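Notices > Take part > Cabinet storage study

People wanted who don't believe in storage hacks

Every year somebody sells us a new way to organize the kitchen. Clear bins, label makers, spinning trays. The claim is always that you'll save time and throw out less food. We've read plenty of those claims at Batley and found very little behind them, so we're running our own test and need 10 households.

For 3 weeks you'll keep a plain paper diary of what you looked for, whether you found it, and what went in the trash. Half the homes will get a set of organizers from Orkholm. The other half will get nothing and carry on as usual. Orkholm isn't paying us and won't see the results early. We asked them to put that in writing, and they did.

You should cook at home most nights and have at least one cabinet you'd be embarrassed to open in front of a guest. If you already sell, review or post about home goods, please sit this one out.

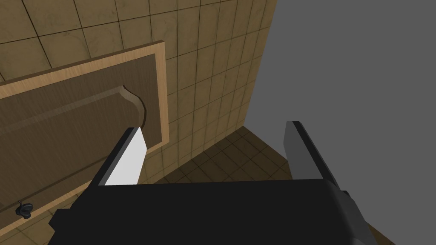
We don't promise you a calmer life. The diary is dull and takes a few minutes a day – most people who drop out of studies like this do it in the first week. You'll be paid for each week you finish, and you can quit whenever you like.

To apply, write to Yeison Castaño with a few lines about your kitchen and who uses it. Questions about pay go to Évan Huet. Apply by Aug 28, 2024.

Contact | © Batley | Back to top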